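The Plug

The day the left hand wouldn't let go, I was leaning over a bathtub in Skokach with both arms stuck out in front of me like a sleepwalker. 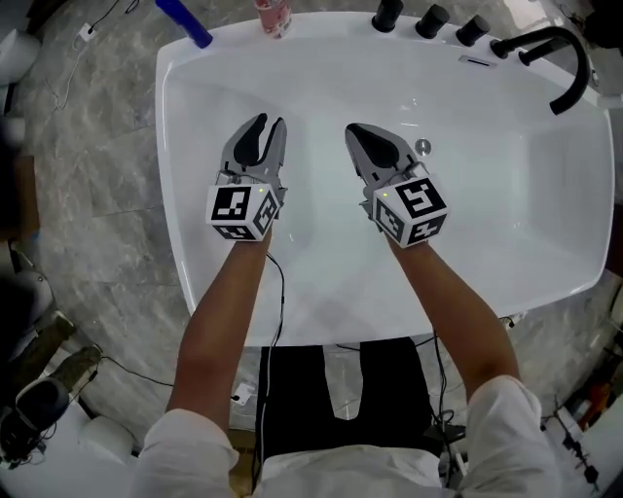 I'd been at Tralano for seven weeks by then and I still thought it was the best job I'd ever had. You put on the whites, you picked up the grippers, and you did chores! Bathrooms, mostly. Every wipe and twist got recorded, and somewhere down the line a Wernix arm would learn to do it without me. My mum told the neighbours I was in robotics. My brother told them I cleaned tubs.

Anyway, it was run 874, and all I had to do was put the plug in. Easy. I'd done it so often I was doing it in my sleep (my boyfriend can confirm, I pinched his ear in May and wouldn't give it back).

Only the left one had been sticky all morning. It would close fine and then think about it for a second before it opened. I'd mentioned it to Csaba Kocsis, who ran the floor, and he'd said to give it a shake.

So I gave it a shake. It opened, lovely, green light on, everything normal. I ran the tap a bit for the next take, turned it off, and reached across with my left hand to flick a curl of hair off my right wrist. Dumb, I know. You're not supposed to touch yourself with them, it's on the sheet, I'd signed the sheet.

It closed on my wrist and stayed closed.

It didn't hurt at first, that's what I remember. It was like being held by a very serious child. Then it did hurt, quite a lot, and I said "Csaba?" in a voice I'd been saving for spiders.

He came in with his coffee. He pressed the release and nothing happened, so he pressed it again, harder, the way you do with a lift button. My fingers had gone a funny colour. He said the grip was meant to cut out well before this, and I said could he maybe tell it that.

It was Natalie Crabtree who got me out. She walked in from the kitchen set, yanked the cable, and levered the jaws apart with the handle of a wooden spoon. Ten seconds, tops. Then she sat me down on the tile and held my hand up above my head and swore at Csaba for a good deal longer.

The fault was in a little Fekete board that had been reported 200 times, by all sorts of people, in a spreadsheet column headed "Other". They offered me 3,000 dollars and a form to sign. I read it this time, every page, with my wrist the colour of a plum.

Natalie gave me a lift home. The spoon was still in her coat pocket, and at the lights she handed it over and told me to keep it in my bag.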